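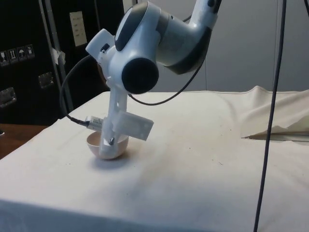
Bowl on cloth, gripper finger inside the rim.

1/ Thread on whether a machine can do kitchen chores yet. Short version: parts of some of them, slowly, if you set the table first. Long version follows. Posted 12 July 2020, so adjust for age.

2/ The chore I care about is small-dish handling. Pick up a bowl, move what is in it somewhere else, put the bowl back. A six-year-old does this badly but does it. It is a fair test since it involves contact, a thin rim and contents that shift.

3/ A shallow round bowl is harder than it looks. The wall slopes, so a finger that pushes down also pushes sideways. Without force sensing you get one of two results: the bowl slides or the bowl flips.

4/ Cloth makes it worse. Friction is higher, which helps with sliding, but the cloth moves too. Now you have two things to track and the vision system was only asked about one.

5/ Most published demos use a bare, rigid tabletop. Read the setup section before you read the success rate.

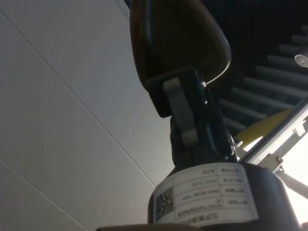 Wrist from below, label on the joint housing.

6/ Wrist hardware is where the money goes. Payload at the wrist has to cover gripper, bracket, cable and object, in that order. People quote the arm payload and forget the first three.

7/ My own log for the Evumano benchmark, small-dish section: 152 attempts, 40 dropped or tipped, 17 stopped by hand before contact. The rest ended with the dish upright. Upright is the only thing I scored. I did not score spillage, and I should have.

8/ Median time per attempt was long enough that I stopped watching and answered mail. For a night shift in a stockroom that is fine. For a person waiting on breakfast it is not.

9/ Cables. Every arm has a cable routing drawing and every arm in use has cables somewhere else. A loop that is too short limits wrist rotation. A loop that is too long ends up in the workspace. Plan on redoing it at least once.

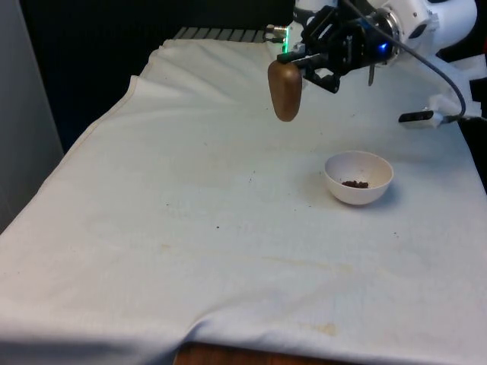

Photo: Butunville bench set / reuse with credit

10/ Smooth, rounded objects with a taper are a separate problem. The contact patch is small and the surface is glossy, so the grip depends on where along the length you close. Close too near one end and the thing hangs at an angle. That is still a grasp. It is a poor one if the next step is placing it flat.

11/ Fix in software: regrasp, or accept the angle and plan the placement around it. Fix in hardware: softer pads. I prefer pads. They fail in ways I can see.

12/ Granular contents are the honest test of motion quality. Coffee grounds, seeds, dry crumbs. A rigid object forgives a jerky stop. Loose material moves toward whichever side you stopped on, and then the center of mass is off for the next move.

13/ Shop floor version of the same chore: parts trays, loose fasteners, a bin of washers. Fasterik quoted me a cell for this last year. Fixed tray, fixed height, known part. It would have worked. It would also have needed a person to load the trays, and loading the trays was the chore.

14/ That is my main complaint about "can it do X" claims. Check what moved to the human. If setup takes longer than the task, you bought a fixture with a motor.
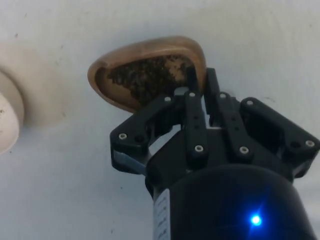
Maldonado: We run tray handling two shifts a day and I'd push back on 14. Setup is slow once. After 7 weeks the same layout is still in use and the staff went to inspection instead. Your log is all cold starts, so of course it looks bad.

15/ Fair point on cold starts. My layout changed between sessions, and a fixed layout would score better. A kitchen does not have a fixed layout, though, so I would keep the two numbers separate: one for the shop, one for the home.

16/ Where I come down for now. Shop floor, known container, fixed position: yes, buy it if the volume is there. Home, mixed dishes, tablecloth: no. Holding a dish is mostly solved. Holding it level while doing something useful with it is not.

17/ Next round I am adding a scale under the receiving bowl so spillage gets a number. Same dishes, same cloth. Results go in this thread when they exist.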